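The Derkville Register
A short story in the form of a report

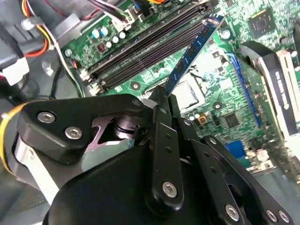 1. Purpose of the Report

The Office of the Register, Derkville, submits the following account to the Town Council in accordance with standing instructions. The account concerns the matter of the Sangate entries, and the conduct of the Office while those entries were under review. It has been prepared by the Deputy Registrar, Norbert Simon, at the request of the Registrar, who has asked not to be consulted on its wording.

The Office regrets the length of the report. A shorter version was prepared in April and was returned with the remark that it left out the dog.

2. Background

The Register of Residents has been kept in Derkville without interruption since the founding of the town. It records each person who lives within the boundary, the house in which the person lives, and the date on which the person came or left. Until recently it was kept in bound books. The books were then copied into the electronic record, and the bound books were placed in the lower store, where they remain.

At the time the copying was finished, the Register contained 1,194 names. The Office checked this figure against the books and was satisfied.

Sangate is a lane on the east side of town. It runs from the old pump to the river and has houses on one side only, numbered from 1 to 15. There is no number 16. The ground where such a house would stand is a sloping meadow that belongs to the town and is let for grazing.

3. The First Letter

The Office received a letter from a Mr. Gijs Van der Linden, who gave his address as 16 Sangate. He wrote in a clear hand on lined paper. He stated that he had lived at the address for many years, that he had always paid what was asked of him, and that he had noticed his name was missing from the new list of residents posted in the hall. He asked that the omission be corrected. He did not appear to be angry.

The Office replied in the usual form. The reply thanked Mr. Van der Linden for his interest, explained that no dwelling was known at the address given, and invited him to visit the counter with proof of residence. The reply was addressed to 16 Sangate, there being no other address to use. The Deputy Registrar signed it and placed it in the tray for the afternoon mail, and he expected that it would come back.

It did not come back. The carrier, when asked, said that he had delivered it. He was asked where. He said that he had delivered it to the house, and he seemed to find the question rude.

4. Inspection of the Site

The Deputy Registrar walked to Sangate at four o'clock that afternoon. He passed the pump and counted the doors as he went, this being part of his duty. At number 15 a woman was taking in her wash. She wished him good afternoon. Beyond her fence was the meadow, with a gate, a trough and a path worn into the grass.

The path began at the gate and went up the slope to a level place near an elder tree, where it stopped. The grass at the end of it was flattened, as grass is in front of a doorstep. A brown dog lay there with its chin on its paws. It looked at the Deputy Registrar and did not get up.

He asked the woman at number 15 whose dog it was.

"That's Prunik," she said. "He's Gijs's."

He asked whether Mr. Van der Linden was at home.

She looked up the slope for a moment, with a pillowcase over her arm. "He doesn't seem to be," she said. "The lamp isn't lit."

The Deputy Registrar wrote this down. He thanked her and returned to the Office, where he entered in the daybook that the site had been inspected and that no dwelling had been observed. He has since been asked whether that entry was complete. He accepts that it made no mention of the path, the dog or the lamp.

5. The Second Letter

Mr. Van der Linden wrote again within the week. He thanked the Office for its courtesy. He said he was sorry to have missed Mr. Simon's visit, as he had been down at the river, and he hoped that Prunik had behaved. With regard to proof of residence, he was not sure what would serve. He had never been asked for any. He enclosed the following, in the hope that one of them might do:

A receipt for coal, made out to 16 Sangate.
A library card in his name.
A child's drawing of a house with a blue door.
A key.

The Office has no procedure for accepting a key. It was placed in an envelope, labeled, and put in the safe.

The coal receipt was taken to the merchant, Mr. Javier, who confirmed that the signature was his. He said that he took two sacks to the top house every month in winter. When he was told that there was no top house, he turned back several pages in his own account book and showed the deliveries, one under another, all paid. He asked whether he should stop. The Deputy Registrar told him that the Office had no authority in the matter of coal.

6. Search of the Bound Books

The Registrar then ordered a search of the bound books. The Deputy Registrar carried it out alone, in the evenings, so as not to delay the ordinary work of the counter.

In the volume for the eastern lanes, the pages for Sangate are in good order. Each house has a leaf of its own. The leaf for number 15 is followed by the leaf for the first house on Mill Street. Between the two, close to the binding, is a narrow stub of paper, such as remains when a leaf has been taken out with a blade. The cut is straight and was made with care.

No order for the removal of a leaf has been found. The Office does not remove leaves. When a person dies or moves away, a line is drawn through the name and the date is written beside it, so that the name may still be read. This has been the rule from the beginning, and every clerk is taught it on the first morning.

On the facing page, where the missing leaf had rested against it for a long time, some ink had come across. It was faint, and it was backward. The Deputy Registrar borrowed a shaving mirror from the washroom and held it to the page. He was able to read the word "Linden," and below it, a second line, which he believes to be the name of a wife. There was a third line, shorter than the others. He could not read it, although he tried for most of the night.

He thought of the drawing with the blue door and went upstairs to look at it again.

7. Hearing of the Matter

The findings were laid before the Registrar. The Registrar pointed out that the Register had been certified as complete and that the certificate had been framed. To add a name now would be to state that the certificate had been wrong. To add a house would be harder still, as the Office of Lands would have to be told, and the grazing lease would have to be looked at.

The Registrar proposed that the matter be held open. The Deputy Registrar asked for how long. The Registrar said that matters of this kind were generally held open until there were no further letters.

The Deputy Registrar wishes it recorded that he did not object at the time. He went back to his desk and dealt with a change of name and two departures. At the close of business he took the envelope out of the safe and signed for it.

8. Second Inspection of the Site

It was dark when he came to the pump. He did not count the doors. The window at number 15 was lit, and he could hear a radio playing behind it. The gate to the meadow had been left open.

He went up by the path. The dog rose when it heard him and walked ahead, looking back once or twice, as dogs do with people who are slow. At the level place by the elder tree it sat down and waited.

The Deputy Registrar stood where the grass was flattened. He saw the meadow, the tree, and the river beyond with a little light on it. He took the key from the envelope. He held it out in front of him at the height at which a lock is usually set, and after some hesitation he turned it.

The Office is not in a position to state what occurred next. The Deputy Registrar has declined to enter it in the daybook, on the ground that it was a private visit and that he had been asked to wipe his feet.

9. Action Taken

A name has been added to the Register in the Deputy Registrar's own hand, and under it two further names, each with a line drawn through it and a date beside it, so that they may still be read. The certificate has been taken down from the wall and is in the lower store with the books.

The key has been returned to its owner. The drawing was returned also, but Mr. Van der Linden sent it back with a note saying that the Office might like to keep it. It has been filed under Sangate, after number 15.

Respectfully submitted,
Norbert Simon
Deputy Registrar, Derkville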